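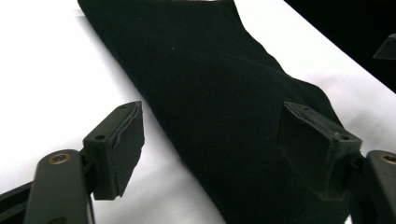
*Black cloth, white surface. One speck of lint near the top.*

8/29/20

Day six of the Stosley sleep plan and I slept worse than I did before I paid for it.

I should write down what the plan claims, so that in October I can't tell myself it promised something else. It claims that most people who sleep badly have "untrained evenings." It claims that 80 percent of the people who finish the course fall asleep faster. Faster than what? I went through the welcome booklet twice looking for the answer and found a drawing of a moon. There is a footnote mark after the 80 and no footnote.

The rules so far: no screens after nine, no clock in the bedroom, lights down an hour before bed, cool room, same wake time every day. All of which my mother could have told me, and did, for free, starting in 1988. Then there's the Pirnuva tea, which is extra. It tastes like a lawn. Na-rae drinks it too and swears she's out in ten minutes, but Na-rae Sun has been able to sleep on a bus standing up for as long as I've known her, so I don't think the tea gets the credit.

Last night: bed at 10:40, awake until I don't know when (no clock, remember). I could hear the fridge. Then the couple upstairs having their talk about the car. Then a long stretch of thinking about the thing I said to Paul's sister at the lake four years ago. Up at 6:15 as ordered. Felt like wet bread until lunch.

They want a "restfulness score" from 1 to 100 every morning. I gave myself 29. What would 30 have felt like? On day two I put 55 because the sun was out and I was in a good mood, and I suspect the whole 80 percent is made of mornings like that. You pay for a thing, you want it to work, you bump your number up. I did it myself and I don't even like these people.

Talked to Na-rae on the phone this afternoon. She thinks I'm a bad patient. Her words were "you're lying there grading it." Fair. But she also told me her cousin in Jultlow did the full course and it changed her life, and when I asked how, it came out that the cousin had also quit the night shift that same month. So which was it? Na-rae said why does it matter. I said it matters 363 dollars' worth.

That is the price, by the way. I haven't told anyone else the price.

What I will admit: the no-screens part has been decent. I've read more this week than in all of July, when I was mostly reading case numbers at midnight and then wondering why I was wide awake. Finished the library book with the lighthouse. Bad ending. And I don't hate the dark kitchen with just the stove light on. If that turns out to be the only part that does anything, I have bought a stove light I already owned.

Day seven is supposed to be "the turn." The booklet says many people notice the turn without knowing it, a claim I would love to see tested.

Refund window closes after day ten. Put it on the calendar in pen.

No tea tonight. Bed at 10:40 again, everything else the same. If I sleep I'm going to be unbearable on the phone tomorrow.

Need: milk, bread, fridge guy's number.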